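Deux bras robotisés arrivent dans notre atelier de tri : qu'est-ce qui change vraiment pour l'équipe ?

Forum d'entraide › Vie au travail › Automatisation

Posté par Burnusgate

Bonjour à toutes et à tous, et pardon d'avance pour la longueur, je n'ai jamais su faire court !

Je suis cheffe d'équipe dans un atelier de préparation de petites commandes, à Lumdale. Nous sommes 8 sur le poste tri et ensachage, certaines depuis très longtemps, et depuis décembre la direction met au point avec un intégrateur une table à deux bras qui doit reprendre une partie du rangement dans les bacs. Le projet s'appelle Nanayakkara en interne, ne me demandez pas pourquoi. On nous parle de 500 pièces par poste pour commencer, alors qu'à la main nous en passons 3 680 à nous toutes sur une journée normale, donc je ne crois pas trop à la catastrophe annoncée par certains collègues. Mais l'ambiance s'en ressent quand même. Il y a celles qui ne veulent pas s'approcher de la table, et puis les deux plus jeunes qui voudraient y passer leurs pauses !

Ce que j'aimerais savoir, de la part de gens qui ont vécu ça : comment répartir le travail autour de la machine sans que ce soit toujours les mêmes qui héritent des tâches ingrates ? Et à quoi faut-il penser pour l'installation, avant qu'on nous la déclare terminée ? Merci du fond du cœur à ceux qui prendront le temps.

Posté par Gurkotetti

Bonjour Burnusgate, et bienvenue ici. Votre message m'a rappelé bien des souvenirs, nous sommes passés par là dans un atelier de 29 personnes et je me revois poser exactement les mêmes questions.

Pour la répartition, le piège chez nous a été le réapprovisionnement. Le bras range, très bien, mais il faut quelqu'un pour lui apporter les bacs, les remettre en place, retirer ce qu'il a laissé tomber, et cette personne finit par avoir l'impression de servir la machine toute la journée. Nous avons fait tourner ce rôle toutes les deux heures et c'est devenu supportable, même agréable pour quelques-unes (on bouge, on discute un peu). Demandez aussi que la formation au redémarrage soit ouverte à toute l'équipe, y compris à celles qui disent non la première fois. Reproposez-la un mois plus tard, sans insister. Chez nous, la plus méfiante du départ est aujourd'hui celle qu'on appelle quand ça coince.

Et puis parlez des fiches de poste assez tôt avec votre direction. Surveiller une machine fatigue autrement que trier à la main, les yeux surtout, et il serait bien que ce soit reconnu quelque part.

Pour l'installation, je vous mets une vue d'une table du même genre que la vôtre, les bacs alignés au fond et un bras de chaque côté.

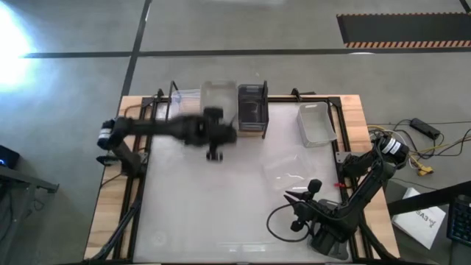
Ce que je regarderais avant la mise en service

Les câbles au sol, en tout premier. À droite de la table, il y en a des noirs, des blancs et des jaunes emmêlés avec un bloc d'alimentation, et c'est typiquement là qu'on se prend le pied en apportant un bac. Faites-les passer sous goulotte. Le marquage ensuite : les lignes de ruban noir sur le béton, c'est discret, et je demanderais une couleur plus franche autour de la zone des bras. Pensez enfin aux emballages. Un plastique transparent froissé sur un plateau blanc, comme devant le panier gris, se devine à peine à l'œil, alors faites essayer vos vrais sachets à l'intégrateur, y compris les abîmés.

Bon courage, et revenez nous raconter, cela m'intéresse beaucoup.

Posté par un membre non inscrit

Pareil chez nous, au début tout le monde râle et après on s'habitue. Par contre faites mettre par écrit qui a le droit d'ouvrir la zone et qui remet en marche, sinon c'est la pagaille. Pour le reste voyez avec vos représentants du personnel, ils doivent avoir l'habitude. Bonne chance !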